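Search this site Search
Enter keywords

Keeping the Long Arm Honest

Godelieve Martens has looked after the picking cell at Eler for longer than she cares to add up, and she still begins every visit the same way, with a mug of tea in one hand and the other resting on the cable bundle. "The motors look after themselves," she told me. "It's the wires that get tired." The arm had logged 1,547 hours when I came by in May, and in all that time she'd replaced just one joint cover but a good many straps (she buys them in bags, and yes, she has opinions about which bags).

The straps are most of the job, really. Pull one too tight on the forearm and the cables can't slide when the wrist turns; leave it slack and a loop will find something to catch on, usually right before lunch! Godelieve likes 10 centimeters of play at the wrist and checks it with a wooden ruler from her school days.

Then there's the bin, which has to sit exactly where the software thinks it sits. Jelle Prins, who wrote most of that software, used to tape it down, and lost an entire afternoon once when it crept a finger's width to the left. Now it's held with bar clamps, and a few toys and a bowl go in for the arm to practice on. After any change they run 21 slow picks, with Jelle's thumb near the stop button, before they let it go at full speed.

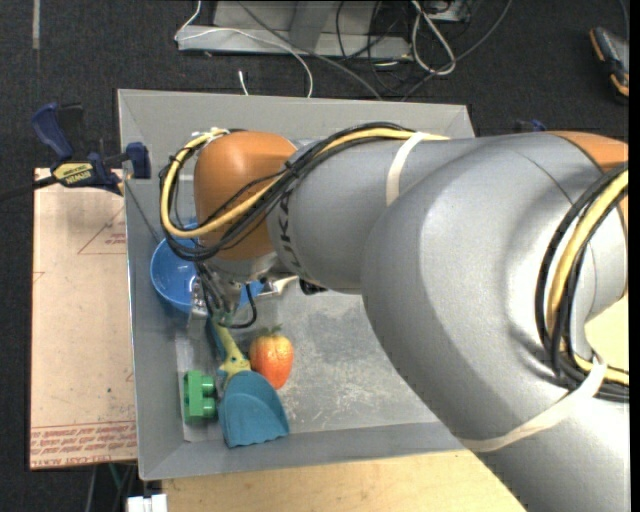
When the Gripper Comes Off

Twice a year the whole gripper goes onto the bench, and Godelieve labels every wire before she touches a screw.

Last updated 12/17/23

Contact us | Copyright Sturnero | Back to top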